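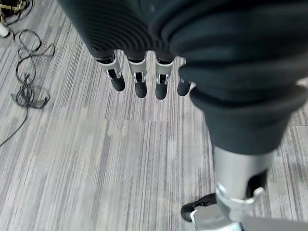

MEDIA RELEASE — FOR IMMEDIATE USE

Skumico asks sites to stop automatic mode on Grotstead hands after grip fault

Wullotberg, March

Skumico is asking every site running a Grotstead hand on software build 103 to switch off automatic mode now and leave it off until the update is in. Manual jogging at low speed is still fine. Customers have been emailed. If you run one of these and have not had the email, please treat this release as your notice.

No one was hurt. Minor damage to one fingertip pad and a rental bench.

What happened

On Sunday at our Wullotberg workshop, a Grotstead hand failed to let go when told to. It was partway through a long run of open and close cycles. The open command went out, the controller logged it as done, and the thumb stayed shut with load still on it. The arm then moved off to its next position, as it was meant to, and dragged the test block and the bench with it. An operator hit the emergency stop. The arm stopped straight away. The thumb did not release for another 15 seconds.

That last part is the bit we are most concerned about. Emergency stop is supposed to take the load off the thumb within 2 seconds. It's in the manual and it is what customers have planned their guarding around.

What we know so far

The fault is in the thumb drive software, not the fingers. Build 103 changed how the controller checks thumb position after a close. If the position reading drops out for a moment during the check, the controller keeps the last good reading and carries on as though the thumb has moved. Older builds throw an error and stop. We have been able to repeat the fault on a second hand with the same build, and have not seen it on any older one.

We looked at the cabling first, as a loose sensor lead gives much the same symptoms. Leads were swapped and the fault came back. We also had the cover off the first hand and found nothing bent or jammed in the linkage.

Testing since then

All hands at Wullotberg are now being checked for clean release before anything else is done with them. Tzavaras, who supply the thumb drive boards, are working through the logs with us and have asked for the boards out of both hands. These will go to them this week.
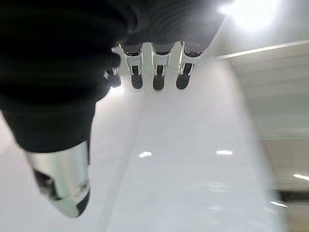
The release check is simple and we would like customers to do it too, in manual mode, with nothing in the grip and people standing clear. Command open, then look at the hand itself and not the screen. There should be a clear gap between the thumb and the fingers, with the finger pads hanging at nearly the same height. If the screen says open and the thumb is still across, power down at the wall and call us. Do not try to pull the thumb back by hand, even if it looks slack.

What customers should do

Switch automatic mode off on any hand running build 103. The build number is on the second page of the controller menu.

Keep hands and tools out of the grip after an emergency stop until the power is off and the thumb has visibly let go.

Do not roll back to an older build yourselves. The calibration file format changed and the hand will lose its zero point. We will do it with you over the phone if you can't wait.

Hang on to your logs. The controller overwrites them after 90 hours of running so please copy them off before doing anything else.

What happens next

A fixed build is in testing now. It will not go out untill it has been through the same long run that showed up the fault, plus repeat emergency stops under load. We are not giving a date. Sites that lose work time because of this should contact the service desk about loan units — numbers are limited and will go first to sites with no other way of working.

We apologise to customers. The position check should of been caught before the build was released and we are looking at how our test program missed it.

A further update will be posted on the Skumico service page when Tzavaras report back on the boards.

Media and customer enquiries: Skumico service desk, Wullotberg

ENDS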